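Wotham film interviews - read me first

G'day, and thanks for grabbing the set. I've been typing up radio and podcast chats with directors and screenwriters since March, mostly fantasy and superhero stuff because that's what I watch. There are 73 interviews in the folder, each one a plain text file with the speaker's name at the start of every line.

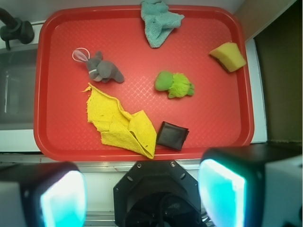

File names go by film title first, then the guest. If a guest talked over the host I've put both lines in, the louder one first (my call, sorry!). Swearing stays in. Ads are gone, except in 4 files where the guest was cracking jokes about them.

The Clustow episodes are the roughest - the sound was awful and I've marked the bits I couldn't catch with a question mark in brackets.
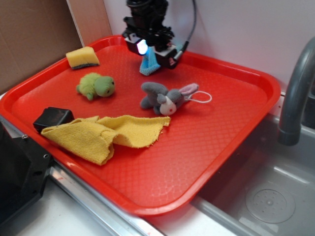
Laimutė Rätsep wrote back on Friday that the two Štěpánek interviews have their colour grading chat swapped, and she'd sooner see them pulled until it's sorted. Fair enough, they're in the "fixing" folder for now. Siiri Lūse is rechecking the spelling of crew names.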